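We're finally done rewiring our house and I have Thoughts. Long thread for anyone who owns an old place and keeps saying "we'll deal with the electrical next year." We said that for a long time! 🧵

1/
Background: small two-story house on the edge of Faltamano, original wiring in most rooms, and a fuse panel that made our home inspector go very quiet. If you ran the toaster and the hair dryer at the same time you were getting dressed in the dark.

2/
It took 4 months start to finish. We were quoted six weeks. I'm not even mad, I just wish I'd planned my life for the longer number, because I told everyone I know we'd host dinner in February and then February came and we had no lights downstairs.

3/
We got bids from 3 companies. One was suspiciously cheap and came back on a single sheet of paper with no breakdown. One was so high I laughed out loud in my driveway. We went with Vondura, who were in the middle and who walked through every single room before giving a price.

4/
That's my first real tip. If they don't go in the attic, it's not a bid, it's a guess. Ours spent most of an afternoon up there and came down gray with dust and with a list. I loved that list. I still have that list.

5/
Ask who pulls the permit. Ask who's there for the inspection. Ask who patches the walls!! We forgot to ask that last one. The answer was us.

6/
Okay, vocabulary time, because I spent the first two weeks nodding at words I didn't know. A junction box is where wires get joined together. It's the boring box with the cover on it. You're supposed to be able to get to it, so you can't just plaster over it and move on with your life.

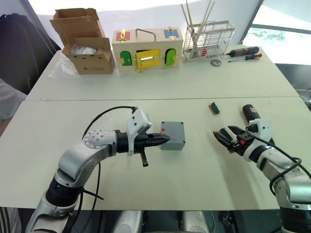

Gray plastic, screw holes in the corners, little red mark. A very plain box.

7/
Guess what the people who owned our house before us did. Go on. They plastered over them and moved on with their lives. One was behind the bathroom mirror. One was behind a bookcase that had been screwed to the wall, which should've been a clue.

8/
Every buried box is a hole in your wall and a chunk of somebody's day. So if your bid has a line for "unforeseen conditions," read it slowly, ask what the hourly rate is, and put some money aside that you don't touch for anything else. We used all of ours and a little of the vacation fund.

9/
Let's talk about outlets. Our living room had two. TWO. For an entire living room! Before anyone drilled anything I walked around with blue painter's tape and put a piece everywhere I'd ever wished for a plug, and left it up for a few days so I could change my mind.

10/
We ended up adding 19 across the whole house and I'd still like one more on the stair landing, for a lamp. The tape was the best idea I had in this whole project. Do the tape.

11/
Places people forget: inside the hall closet (vacuum), next to the toilet (trust me, you may want one of those seats someday), both sides of the bed, the front porch, and wherever your Christmas tree goes. Also high on the wall if you want a TV up there without a cord hanging down like a tail.

12/
Light switches. Stand in each doorway and pretend you're carrying groceries. Where does your elbow go? That's where the switch goes. We had one behind a door for all the years we've lived here and I had stopped noticing how dumb it was.

13/
Did we stay in the house while it was happening? Yes. Would I do it again? Ask me in a year. They did it upstairs first, then downstairs, so we always had half a house. For about a week the fridge ran on an extension cord from the bathroom. You had to step over it to brush your teeth.

14/
I worked out of Um a lot that month – it's the coffee place by the post office, good outlets (I notice outlets now, it's a sickness), okay coffee, really great cheese biscuits. If you need somewhere to sit while your power's off, tip well and don't take the big table.

15/
Dust. Oh my gosh, the dust. Old plaster dust gets into drawers that are closed. Take the curtains down. Take the clothes out of the closets or bag them. I left one sweater on a hook and it's a different color now.

16/
Things I bought and used constantly: a headlamp, zip-up plastic door covers, a cheap box fan for the window, a big pack of sandwich bags for screws and switch plates. Write the room on the bag. I did this for the upstairs and then got cocky and didn't for the downstairs, and I paid for it.

17/
Take pictures of every open wall before it gets closed up. Put a tape measure in the shot if you can. I've already used mine twice, once to hang a shelf and once to settle an argument about where the cable to the porch light runs. (I was right.) 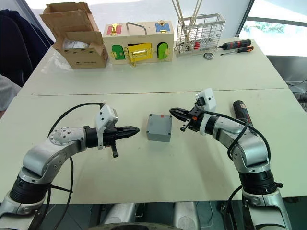 18/
Supplies! You don't have to buy the fixtures through your contractor. We got most of our lights from Lidier, the salvage and lighting warehouse out past the rail yard, and they'll let you bring stuff back if it's still in the packaging. I returned a chandelier. I don't want to talk about the chandelier.

19/
But do ask your electrician before you buy anything old and pretty. I fell in love with a pair of brass wall lights and was told, kindly, that they needed new insides before anyone would hook them up. That ended up costing more than the lights did. They look amazing in the hallway though, so no regrets.

20/
The panel. If you're opening up the panel anyway, get the bigger one with spare slots. I know it's boring money. We don't own an electric car or a hot tub and maybe never will, but a couple of empty spaces in there makes me feel rich.

21/
And LABEL IT. Sit down with your crew on the last day and do it together, one person at the panel and one person yelling from the rooms. Our old panel had a switch labeled "Dad" and one labeled "other." The new one says things like "kitchen counter, left of sink" and I find it deeply soothing.

22/
Inspection day. Ours failed the first time, over something small in the basement, and I cried in the pantry a little. It got fixed by lunch the next day and we passed. So if yours fails, it's annoying, but it's also kind of what the inspection is for. Have a snack.

23/
Wall patching, since we were the ones doing it: watch a few videos, practice inside a closet, buy the wider knife. Three thin coats and sand lightly between them. My first patch looks like a relief map. It's behind the couch and that's where it's staying.

24/
If you can stand it, wait on the painting. We wanted so badly to be finished that we painted the dining room right away, and then a dimmer had to be moved and there went my nice wall. Leave the color for the very end, after everybody's packed up their tools.

25/
People keep asking what it's like now and mostly it's quiet? The old lights had a buzz I'd tuned out completely. First evening with everything back on we walked through the house flipping switches like little kids, and then made toast. With the hair dryer running. Both at once!

26/
A few answers, because my replies are filling up:
– No, we didn't do smart switches. I want a switch I can hit with my elbow.
– Yes, we called our insurance company afterward and yes, the rate changed. Call yours.
– The dog was fine. The dog was very popular with the crew and gained weight.

27/
– Would I use Vondura again? Yes, with a longer calendar. They swept up every evening and they picked up the phone, and after reading some of the stories you guys are posting I see that's not a given.

28/
I'm putting my bid questions into one post so you can copy them. Give me until tonight, I have to go put the curtains back up first. If you've been through a rewire and have something to add, please reply, especially about exterior lights – the back yard is our next project and I haven't bought a single piece of blue tape yet.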